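FOR IMMEDIATE RELEASE

Resteo Extends Textile Collection and Sorting Service to Notville Households

NOTVILLE, Monday, March 10, 2025 – Resteo, a textile recovery company, will begin curbside collection of used clothing and household fabric in Notville in May. The service will cover 2,000 households in its first phase and will run under a 12-month agreement with the town. 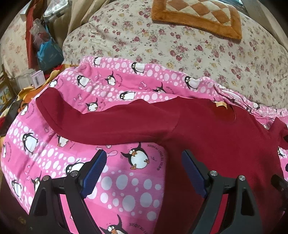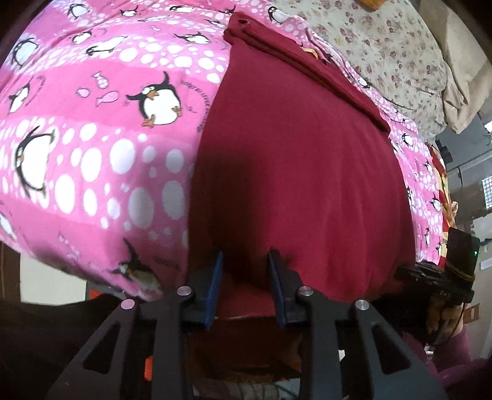 Material will be collected every second week in sealed 12-gallon bags supplied by Resteo. Accepted items include shirts, sweaters, trousers, coats, towels, curtains and bed linen. Items do not need to be free of holes, stains or missing buttons. Shoes, pillows, carpet and fabric soiled with oil or paint are excluded.

Bags will be taken to the Resteo sorting plant in Druvach, where each item is weighed, checked for fiber content and assigned a grade. Grade A items are sold for reuse. Grade B items are cut into wiping cloths for industrial customers. Grade C items are shredded and supplied to Moen, which uses the fiber in acoustic panels and furniture padding. Any remaining material is sent for disposal, and its weight is recorded separately.

A trial held on 277 addresses in the north of Notville last year was used to set the collection interval and the bag size. Weekly collection was tested first and dropped after most bags were put out less than half full. The trial also led to a change in the bag closure, from a drawstring to a folded adhesive strip, to keep out rain.

"Moisture is the main cause of downgrading," said Trygve Ljungberg, head of operations at Resteo. "A cotton sweater that would be Grade A when dry is often Grade C after two days in a wet bag. The new closure and a fixed pickup window before noon should reduce that loss."

The Druvach plant has added a second sorting line for the Notville material. Household loads will be kept apart from commercial loads until grading is complete, so that results can be reported to the town by weight and grade each quarter.

Residents in the first phase will receive a starter pack with bags, a pickup schedule and a list of accepted items. Replacement bags will be left at the address after each pickup. There is no charge to households.

Media inquiries: Resteo Press Office, Druvach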